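Ullever Releases Version 20 of Its Driver Package for Legacy Network Adapters

JURKBRIDGE, 2 April 2020 - Ullever today released version 20 of the Nicholas driver package, a single installer that supplies network adapter drivers for older desktop and industrial computers. The release adds support for PCI and ISA cards that were previously covered only by separate downloads, and it replaces the text-mode setup program used since the first edition.

Nicholas 20 recognizes 2,255 adapter hardware IDs. During setup the installer reads the ID of each card it finds, compares it with an internal table, and copies only the matching driver and its configuration file. If two drivers claim the same ID, the installer selects the one with the later build number and writes the choice to a log. The log is stored as plain text in the installation folder and can be printed or copied to removable media.

Changes in this release include the following:

Interrupt and I/O base address settings for ISA cards can now be entered by hand when automatic detection is turned off. In earlier versions, manual values were overwritten at the next restart.

The packet buffer size is adjustable per adapter. The default is unchanged.

Full-duplex mode is no longer enabled automatically on cards connected to a repeater hub. Users who need the former behavior can restore it with the /FDX switch.

The diagnostic utility now runs an internal loopback test and an external echo test in one pass. The echo test sends 1,000 frames and reports the number lost, the number returned with errors, and the mean round-trip time.

Setup can be run unattended from an answer file. A sample answer file is placed in the DOCS folder.

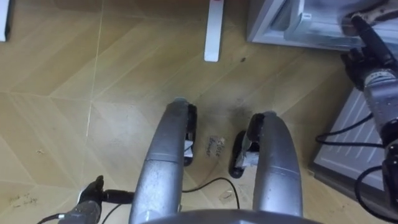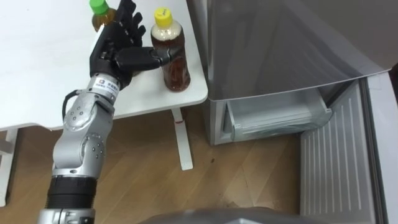

Light wood-grain floor (first photo); silver arm with black multi-fingered hand, and white table (second photo).

The package is distributed as a disk image and as a compressed archive. The disk image can be written to a CD or to a USB drive. A reduced set for floppy disks is also provided for machines with no other boot device. It contains the installer, the ID table, and the drivers for ISA cards only. Wireless adapters are not supported in any edition.

Existing users of version 19 can upgrade in place. Settings saved by version 18 and earlier use a different file format and must be exported with the Viletholm conversion tool before the upgrade is started. The tool is included in the archive under TOOLS and does not require installation. Ullever recommends keeping a copy of the old configuration file until the diagnostic utility has been run on each adapter.

Known issues: on systems with more than one card of the same model, the installer may list the cards in a different order than the system BIOS. Drivers are assigned correctly, but the labels shown in the diagnostic utility can be reversed. A correction is planned for the maintenance update scheduled for November.

Availability

Nicholas 20 is available now to registered users from the Ullever download area. Holders of a current maintenance agreement receive the release at no charge. Orders for physical media are shipped from the Jurkbridge office.

About Ullever

Ullever develops driver packages, diagnostic software, and configuration tools for legacy network hardware. The company is based in Jurkbridge.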